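Okay, it's Monday, the coffee is hot, and I have been wanting to talk about Io all weekend, so settle in. This is going to be a thread, and I'm going to ramble, because I love this moon and I can't help it.

Io is the innermost of Jupiter's four big moons, a little larger than our own Moon, and it is the most volcanic place we know of in the solar system. Hundreds of volcanoes! On a thing that, by its size, really ought to have gone cold and quiet a very long time ago.

So where does the heat come from? Jupiter, mostly by way of the neighbors. Io goes around four times for every two trips Europa makes and every one trip Ganymede makes, and those regular little tugs keep its orbit from settling into a nice circle.

That means Io is sometimes a bit closer to Jupiter and sometimes a bit farther away, and Jupiter's gravity squeezes it and lets it go, over and over, every 42 hours or so. If you've ever bent a paper clip back and forth and then touched it to your lip, you know the idea. (My mother taught me that one at the kitchen table and I have used it in every talk I've ever given.)

I spent a good part of April going back through my notes from the infrared nights at Barredo, where a few of us had been following one patch of lava on the side of Io that faces Jupiter. We call it Clonero among ourselves. It's only a nickname, so please don't go looking for it on a proper map.

We have 1282 usable images of it. I know that sounds like a lot, and it is, until you start sorting them by how steady the air was, and then you find yourself being very grateful for the best 200 and a little cross with the rest.

What we're after is a simple thing to say and a hard thing to measure: does Clonero brighten and dim on a schedule, or does it just do as it pleases? Loki Patera, the famous one, has been argued over for decades on exactly this point, with people finding a rhythm, losing it, and finding it again.

The picture a lot of people have for Loki is a lava lake with a crust on top. The crust cools, gets heavy, and sinks, and fresh lava shows itself along a front that creeps across the lake. It's a lovely picture and I'm fond of it, though I try to keep my fondness out of the spreadsheet.

Clonero is much smaller, and from what I can tell so far it has no rhythm at all. It sat dim for most of our run, then jumped on one night, and 20 nights later it was back to where it had started. I'd want a much longer record before I said that in front of a serious audience, but you all are friends.

Somebody asked last time how you can pick out one volcano on something so far away. The trick I like best is to wait until Jupiter gets in the way! As Io slips behind the planet, the hot spots wink out one after another, and the timing tells you where each one sits.

The other way is to have a big mirror and a system that corrects for the wobbling air, and then you can simply see them, little bright beads on a dark disk. I still get goosebumps. I hope I always do.

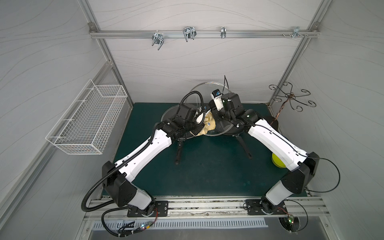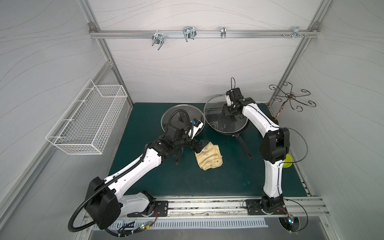

Now, the frost, which I promised I'd get to. Io has a very thin atmosphere, nearly all sulfur dioxide, and when the moon passes into Jupiter's shadow the surface gets so cold that much of that gas freezes right down onto the ground. Then the sunlight comes back and it lifts off again.

So you have a whole sky that falls down and gets back up, every single orbit, with volcanoes going off through the middle of it. Some of the plumes climb past 300 km, and the stuff that comes down paints those yellow and orange and white rings you've seen in the spacecraft pictures.

A question from the Raldale astronomy club, who are always very kind to me: can you see any of this in a backyard telescope? Not the volcanoes, I'm sorry to say. But you can see Io itself in decent binoculars, and with a small scope you can watch its shadow crawl across Jupiter, and that is well worth a cold evening.

I'll be giving a longer version of all this at the Wurnemdale library, with slides and the paper clip. They've put out 500 flyers, bless them, and the room holds a good deal fewer people than that, so come early if you'd like a chair.

More on the plumes tomorrow, once I've dug out the plot I want to show you. It's in a folder somewhere.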